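Home News Reviews New Games Free Slots Bonuses Contact

Basero adds bonus buy and lower bet floor to Woreo slot

Basero has released an updated version of Woreo, its five-reel video slot, with a purchasable free spins round and a lower minimum bet. The update went live on Wednesday at casinos that carry the studio's games. Players do not need to download anything, and saved bet settings carry over from the earlier build.

The reel layout is unchanged. Woreo still pays left to right on fixed lines, and the lantern remains the wild symbol, substituting for everything except the scatter. Three or more scatters trigger free spins, during which any wild that lands stays in place until the round ends.

The new bonus buy option sits to the left of the spin button. It costs 100 times the current bet and starts the free spins round on the next spin. The button is hidden in markets where feature purchases are not allowed, and it cannot be used while autoplay is running. Autoplay itself is now capped at 90 spins per session, after which the player has to set it again. 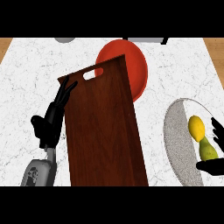

A cutting board on a white marble countertop, in a computer-rendered kitchen.

Basero has also changed the way wins are displayed. Line wins are now added up and shown as one total at the end of each spin, with the breakdown available in the history tab. In the earlier build each line was counted up separately, and a spin with several small wins could hold up the next one. A quick spin setting removes the count-up altogether.

"The math on the base game has not been touched," said Sevim Aksoy, product lead at Basero. "The symbol weights are the same and the top prize is still 400 times the bet. What we changed is how you get into the feature and how long you wait between spins."

The paytable has been rewritten and now lists prizes in the player's own currency as well as in multiples of the bet. Return to player is shown on page 2 of the help file, with a separate figure for the bonus buy.

Gündoğdu, which distributes Basero's games to operators, said the older build will be withdrawn in September. Casinos that have not switched by then will be moved to the new version automatically. Free spins already credited to player accounts stay valid under their original terms.

Dastasano, the studio's other lantern-themed slot, is not part of the update and keeps its current bet limits.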